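Vadero hand, pre-shift checklist with comments
Site: Postcombe, carpeted test corner
Inspector: Eskil Ekström
July 12, 2021

Fingertips seated, no cracks: OK
Thumb pivot moves freely: OK. Stiff in March, greased then.
Glove covering secured at cuff: OK, watch for bunching.
Emergency stop within reach: OK
Grip force limit set: OK
Floor clear of cords: OK

Chore trials, unattended use
Wiping baseboards: FAIL. Loses contact at inside corners.
Picking up scraps from carpet: FAIL. 264 tries, over 100 missed. Paper curls and slips out of the fingertips.
Folding towels: PASS with a person present.
Sorting bolts at Jernitz bench: PASS, slow. 200 pieces per shift.

Comments: Not ready to be left alone in a house. Bench work is closer. Retest the corner after the new fingertips are fitted, and log any scuffs on the wall panels before starting.

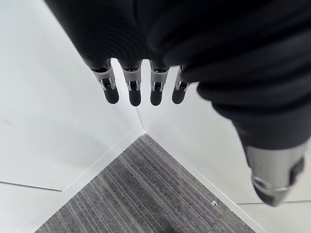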